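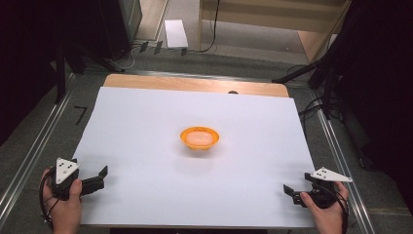 Clilham asks shops to stop calling bowls "unbreakable"

10/14/24

For immediate release

Tableware importer Clilham has withdrawn the word "unbreakable" from all of its bowls and is asking the shops that stock them to do the same. The change covers 143 product lines, including the small Plavari bowl, which has carried the claim on its label since it first went on sale.

The company looked at its own complaints before making the decision. Between March and the end of the summer it received 638 letters and emails about bowls of every size. The largest group came from people who had believed the label. They had dropped a bowl on a tiled floor, or put it under a stack of heavy plates, and found a chip in the rim or a crack across the foot.

"We sold the word for years and I never saw a test that backed it up," said Huw Probert, managing director of Clilham. "I asked our suppliers what they meant by it. One told me it meant 'quite strong'. Another said it was there when he joined. You can't print that on a box and expect people to trust the rest of what's on there."

Labels will now give the drop height at which a bowl was tested and the kind of floor it landed on. Where a bowl hasn't been tested, the label will say so. Clilham admits that a good number of its lines will carry that second wording well into next year.

The company is also dropping "stain-proof" and "heirloom quality". Firouzeh Hassanpour, who runs product checks, said the first of these had caused nearly as much trouble as "unbreakable".

"Leave turmeric in a pale bowl overnight and see what you think of stain-proof," she said. "As for heirloom, it's a cereal bowl. Your grandchildren may want it or they may not. We have no idea, and neither does anyone else who prints it."

Clilham will not be replacing the old claims with new ones about health, mood or portion control. Its buyers were offered a range this year on the promise that people eat less from a smaller bowl in a bright colour. Yuzhen Qin, head of buying, turned it down.

"I asked how they knew, and they sent me a brochure," she said. "People fill a small bowl twice if they're hungry. I do."

The first 200 shops have been sent replacement labels and a short note for staff. Shops may sell through bowls in the old boxes provided a sticker covers the claim. Customers who bought a bowl marked "unbreakable" and have since broken it can return it for a refund, with or without a receipt, and do not need to send every piece.

Some shops are unhappy. Kumudini Begum, who owns the kitchen shop Fabbri, expects to sell fewer bowls for a while.

"The one next to it on the shelf will still say it lasts for ever," she said. "I'll put the new labels out, but I'd like to see the other firms do it before I start clapping."

Clilham says it has written to its competitors and has so far had one reply, which thanked it for its interest.

Notes for editors

The Plavari bowl is a small round bowl for dips, sauces and single helpings. It remains on sale at the same price.

Drop tests are being carried out for Clilham by Hisano. The order is for 400 bowls, and results will be published in full, including the failures.

Refund requests should be made in the shop where the bowl was bought or to Clilham's customer desk.

Press contact: Viera Vlček, Clilham press office. Sample bowls can be sent to journalists on request, and they are welcome to drop them.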